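Requests to host an allied air defense unit pass through the Skorura Liaison Office before they reach the ministry. Municipal and regional authorities should follow the steps below when preparing a host-site statement.

## Before you begin

Confirm that the proposed site lies within your jurisdiction and that the landowner has been notified in writing. Sites at Caris and Yimyam are covered by an existing agreement and need only Form 51.

## Preparing the statement

1. State the purpose of the deployment in one paragraph. Use the wording of the alliance decision – do not paraphrase it.
2. Give the expected length of stay and the conditions under which the unit will be withdrawn.
3. List the roads, bridges and rail crossings on the approach route. Any bridge rated below 20 tons must be marked.
4. Attach a map showing homes, schools and clinics within 1000 meters of the perimeter.
5. Name one civilian contact who can be reached at all hours.

Statements that leave out the withdrawal conditions are returned without review.

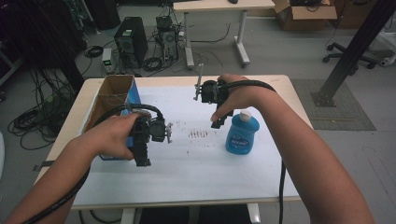
*Two hand-held grippers in use at a white-topped table.*

## Public notice

Post the notice at the town hall and in one local newspaper for 20 days. Residents may submit written objections during this period. Each objection receives a written reply, signed by the head of the authority. Do not publish unit strength, equipment numbers or arrival times.

## Submission

Send two signed copies to the Emgate registry, marked for the attention of Amnuay Yensuk. Electronic copies are accepted for maps only. Questions about the legal status of foreign personnel go to Eleri Ellis, Office 541.

If the alliance decision is amended after submission, file a new first page and keep the original reference number. The public notice is repeated only when the site or the length of stay has changed.

Last revised 26 July 2025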